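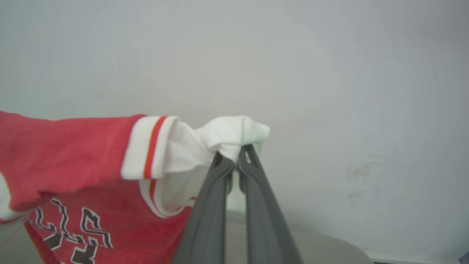
Red knit top with white ribbed cuff and orange stripe.

Team Kit Washing and Care - Frequently Asked Questions
Purba Sports Laundry

Which way out should I send my shirts?
Inside out if they have printed letters or numbers. Pull the sleeves all the way through. A sleeve left bunched up inside itself doesn't wash well at the cuff and takes longer to dry.

Can red kit with white trim be washed with the rest of the set?
Yes, if the whole set is the same design. We wash red garments at a cool setting and take them out as soon as the cycle ends. Most color transfer onto white ribbing happens when damp kit sits in a pile, so please don't leave it overnight in a plastic bag after a game.

The white cuffs have already turned pink. Can you fix that?
Sometimes. Don't put the garment in a dryer first. Bring it in damp or dry and mark it "color run" on the order slip. We will try one treatment and call you before trying a second. We don't use chlorine bleach on trim with a colored stripe.

What about older tops with a lining?
Turn them so the lining faces out and check the seams at the armholes. Small holes can be stitched before washing - ask for Danang Mandagi at the counter. Zippers should be closed.

Do you iron over lettering?
No. We hang printed garments and fold them once they are dry. If the print is cracked or lifting, we will note it on your slip when you drop off.

How much does it cost?
A bag of up to 3 garments is a flat price at the counter. Club orders are priced by the piece, and clubs sending more than 400 pieces a season get the lower rate. The rates changed in January and the new sheet is posted at both stores.

Where do I drop off?
At the Stundia store or the Ullado store. Ullado has no parking at the front, so use the side door for large bags.

Can you store our kit over the summer?
Yes, clean and folded, in a labeled box. Write the club name and sizes on the form. Bello Olatunji handles storage and can tell you what is free.

Something is missing from my order.
Call the store within a week and have your slip number ready.

Last updated 3 October 2024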